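Workshop notebook, Moreira kennel records project
23rd April
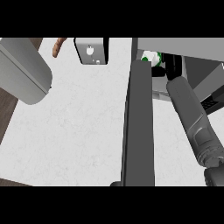 Present for the morning session: Beatriz Aguiar, Sérgio Rocha, Tekle Nigatu. Madalena Fonseca joined by telephone for the discussion of the old stud book. Entry written up by B. Aguiar.

Purpose of the session. To continue checking the typed pedigree cards of the Moreira herding dogs against the handwritten stud book, and to settle what may be said in print on the origin of the breed.

1. Cards. The transcription now stands at 685 cards out of 1,319. The remaining cards are those from the hill farms, where the same dog is often entered under a farm name and again under a call name. S. Rocha proposes that both names be kept in separate fields and that no entries be merged until the dam has been confirmed from a second source. Agreed. Cards already merged under the earlier rule are to be reopened. T. Nigatu believes there are about 156 of them and will produce a list.

2. The Hotar question. The breed club's booklet states that all present dogs descend from a single bitch, Hotar, who was brought ashore by a salt trader and mated with a local shepherd's dog. The stud book does record a Hotar, but she is entered as born on a farm inland, with both parents named. M. Fonseca pointed out that the name appears 2 times, a generation apart, and that the booklet may have joined the two animals into one. The trader is not mentioned in any paper held here. Until something further is found, the account should be described in our text as a story told by breeders, with the stud book entry quoted beside it.

3. Coat color. The terms used in the stud book are not consistent. "Ash" and "wolf" are both applied to dogs that later cards call gray. T. Nigatu compared litters from the Tovuvano line and found "ash" used mostly by one clerk, whose handwriting stops partway through the second volume. We shall record the word as written and add no modern color code for the present. S. Rocha does not fully agree and wishes it noted that owners who consult the file will expect a code.

4. Fanenow kennel. Sânziana Iordache has written to say that the kennel's whelping diaries may be consulted in September. They cover several of the years missing from our cards. She asks that the diaries remain on the premises, so two of us will need to travel. Madalena has offered to go. The second place is open.

5. Spelling. Place names are to follow the stud book in the transcription and modern use in the index. The card for Tovuvano Bela has a struck-out birthplace that none of us could read – left blank, with a query mark.

Errors found today. Three cards in the second drawer had sire and dam reversed. Corrected in the file and initialed on the card in pencil. One card belonged to a hunting dog of another breed altogether and has been moved to the miscellaneous folder.

To do before the next session:
T. Nigatu – list of merged cards.
S. Rocha – short note setting out the case for a color code.
B. Aguiar – reply to S. Iordache; redraft the paragraph on Hotar and send it to M. Fonseca for comment.

Work on the hill farm cards resumes at the letter G.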